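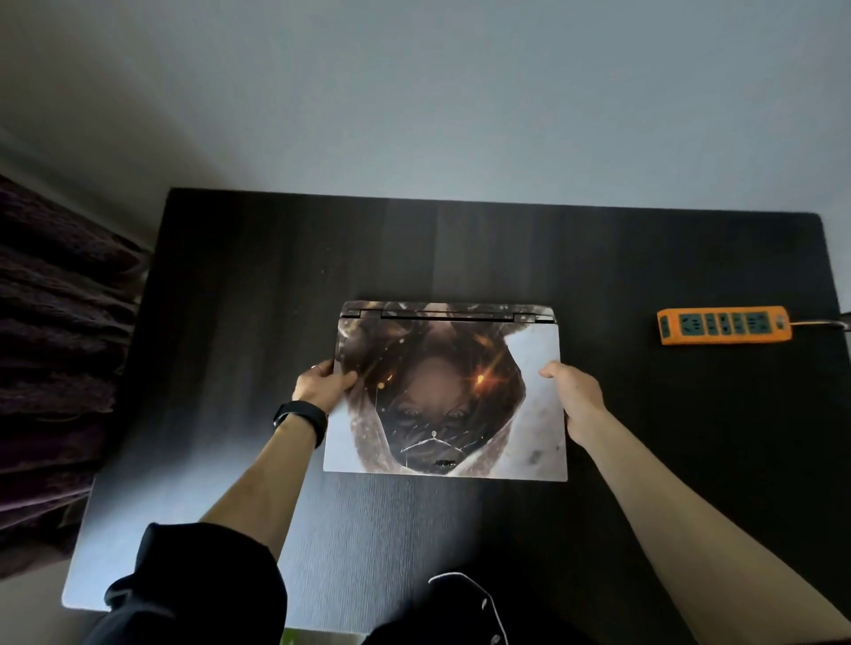
Unit 4: Planning and costing equipment for a household robot project

Course notes, Baso campus. Updated Mar 28, 2023.

4.1 Start with the tasks

Write the task list before you open a supplier's catalogue. For the Vomau project we use two everyday jobs: handling a closed laptop at a table, and working on bedding. Each one puts different demands on the equipment.

A laptop is flat, rigid and easy to scratch. A person holds it by both side edges, so plan for two arms and padded fingertips. A power strip on the same table should go in the plan as an obstacle, cord included.

Bedding is harder to cost. Sheets fold and bunch, and the working space is set by the room. Ask for the width of the base at its widest point, arms tucked in, and compare it with the narrowest gap on the route.
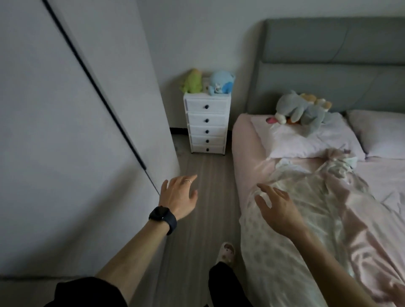 A narrow aisle between a wall and a bed may rule out a wide base altogether. Check this first – an arm can be changed later, but a base is usually the dearest single item. Look as well for cables hanging down the wall, and for small soft things on the bed that a gripper might pick up with the sheet.

4.2 Worked budget

All prices are in pounds, before VAT, from the Evovham quotation used in class.

Padded fingertips, two sets: 156
Wrist camera mount: 83
Cable guides: 30
Gripper pair: 1857
Total: 2126

The base and arms are on the Diệp quotation and are costed in Unit 5. Delivery is left out of both.

4.3 Points to settle before ordering

Who pays for spare fingertips once the first sets wear out.
Whether the mount fits the camera you already own.
How long the quotation stands. If it lapses during March, ask for a new one in writing.

4.4 For next session

Choose one room at home. Measure its narrowest gap and the height of the bed, then draw up a one-page equipment list with prices. Leave a blank column on the right – we will fill in running costs together.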